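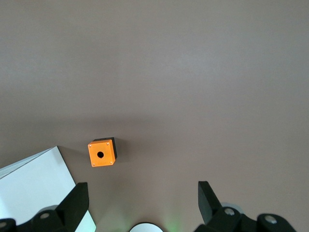 Single-hole box, orange lid, black base.

Surnidel push-button boxes, 1 hole

Empty enclosures, buttons and lamps sold seperately. Lid comes off with a screwdriver, base goes on the wall or bench. Check your button's thread size before ordering, we can't take back boxes that have been drilled out.

Cable entry: knockouts, glands not included
Lid colors: orange, yellow, gray
Pack sizes: singles or 20
In stock: over 300 singles, 7 packs

Gray lids back in November. Sorry, supplier ran short.

Ships from Suvdale. Orders in before noon go same day, after that next working day. Pick up at the counter OK, call first so its ready.

Need two or three holes? See the Workneh range, same lid screws, longer base. Legend plates are under Zudance labels.

Trade accounts: ask for Liam Costello, ext. 265. Bulk quotes Jarlath Dunne.

Page updated 12/5/20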